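Subject: Re: [flaller-users] Marras 10 - new grasp planner, please try it

> We tagged Marras 10 this morning. The new planner replaces the
> hand-tuned approach angles with a learned score, and it handles
> both arms in one pass. On the Skolanon set it planned 911 of 911
> pick requests without falling back. I'd like to make it the
> default in the next Flaller release and drop the old planner
> from the tree, so if anybody has objections please raise them
> on the list before the end of April.

I have objections, so I'm raising them.

## What the number says

911 of 911 means the planner returned a path every time it was asked. It doesn't say the path was any good. I went through the logs you posted and I can't find a column for whether the object ended up in the gripper, or whether a neighbor got knocked over on the way in. If that was recorded somewhere, please post it. If it wasn't, I'd take the figure out of the release notes.

The old planner fell back a lot, I know. It fell back because it had a clearance check and the check said no. I grepped for the same check in the new code and found it behind a flag, default off. Turn it on and run the set again, then we can compare the two.

## Perception

Most Skolanon items are boxes standing alone on a table. Gumport is the camera side of this for us, and it does fine on boxes standing alone on a table. It does much worse when two things of the same shape and color stand next to each other. I have seen it merge a pair into one wide blob and hand the planner a center point in the gap between them. The new score was quite happy with that point - 847 out of a possible 1000, in my run. The old one would have refused.

I don't blame the planner for bad input. But if it no longer refuses anything, the bad input goes straight to the arms.

## What I'd want to see before it becomes the default

1. The Skolanon run repeated with clearance on, and the results split by left arm, right arm and both.
2. A timeout that does something. At the moment the planner logs a warning at 2,451 ms and keeps going, while the controller holds the last target. That may be OK in simulation. I don't want it on a bench.
3. A test on a crowded container with dividers. My setup has a woven tray with three long compartments and seven condiment containers in it, with one arm on each side. Two of the small jars have white lids and red on the label, and the tall dark bottle at the back hangs slightly over the rim, so an approach that assumes everything sits inside the tray outline is already wrong.

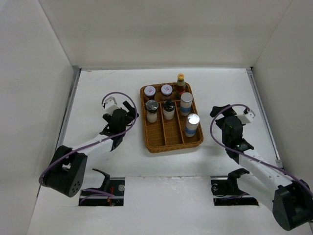

4. The old planner kept in the tree for one more release, behind a config option. It's a small file and I'll maintain it if that is the worry.

I can run item 3 on my side if you send me the config you used. The one in the repo still points at the Marras 9 weights, and I'd like to be sure we are testing the same thing.

As it stands I'm against making it the default.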